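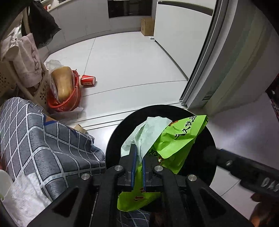

Chapter 3
Plastics: The Material That Moved In With Us

Open any kitchen cabinet and start counting the things made of plastic. You will give up long before you reach the back! Lids, wraps, handles, the lining inside a can, the coating on a paper cup — plastic has worked its way into nearly every corner of daily life, and most of it arrived within the span of two or three generations. This chapter is the story of how one family of materials did that, and what makes it so wonderfully strange when you look closely.

The word "plastic" is older than the stuff itself. It comes from a Greek word for something that can be molded, and sculptors were using it long before chemists were. What the chemists added was the long chain. A plastic is built from polymers, which are giant molecules made by hooking small ones together again and again. In a simple plastic such as polyethylene, one chain may hold more than 1,000 repeating units, and often far more than 4,000. Picture a bowl of spaghetti where each strand is much, much longer than any noodle you have ever eaten, and you have a decent first model.

That tangle explains a lot. Pull slowly on a strip cut from a thin shopping bag and it stretches, turns cloudy, and then becomes surprisingly tough. The chains are sliding past one another and lining up in the direction of the pull. (Try it before you read Section 3.2, and keep your strip — you will need it again for the lab.)

Small changes in the chains make big changes in the product. Straight chains pack closely and give a stiff, crinkly film. Branched chains can't pack as well, so the film is softer and quieter in the hand. Same atoms, different sound!

We will follow these ideas through the town of Undstead, our case study for this unit, where the Tuominen film plant and the Foltent sorting center stand at opposite ends of the same road. One makes film, the other tries to recover it, and their problems are closely linked.

Before You Begin

Review covalent bonds on page 66.

Key Terms

monomer, polymer, branching, crystallinity, film, resin

3.1 From Small Molecules to Long Chains

Ethylene is a gas at room temperature, and its molecule has only six atoms. To turn it into a solid, we first have to open its double bond.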